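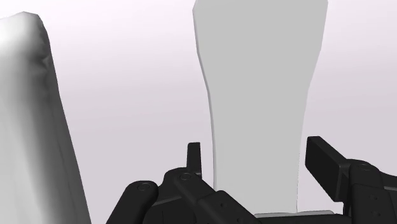 Progress report to the Grajales fund, September
Pruvisow packing room, automation trial
Prepared by Deisy Bedoya, floor supervisor

Where we are up to

The Trukari arm has been on the packing line for 8 weeks. It runs from the start of the morning shift until smoko, then again after lunch, and it has never once asked to swap. New grips are tried in the simulator first, and only the ones that behave get moved to the real bench. Simulated breakages cost us nothing, so we have been generous with them.

Of the 200 practice grips planned for this stage, 104 are done. The rest are waiting on Mondex, who are still working on how the gripper should treat anything tall with a narrow middle. Soft and crumpled goods have been pushed back to the next stage. I had colourful words about that, as soft goods are half our orders.

What it means for the crew

No hours have been cut, as agreed with you at the start. Two packers have moved across to minding the arm and checking its work. One of them likes it. The other says it is like supervising a very careful teenager, and has asked to go back to boxes two afternoons a week, which we have organised.

Sore wrists are down by the crew's own account, though we didn't keep proper records before the trial and I won't dress that up as a result. Sore feet are the new complaint - minding a machine turns out to be mostly standing. Stools are on order.

Money

Training ran over and the spare finger pads came in under. I have moved the difference across and marked it in the budget sheet.

Next

Finish the remaining grips, get a date out of Mondex for the soft goods, and chase the stools.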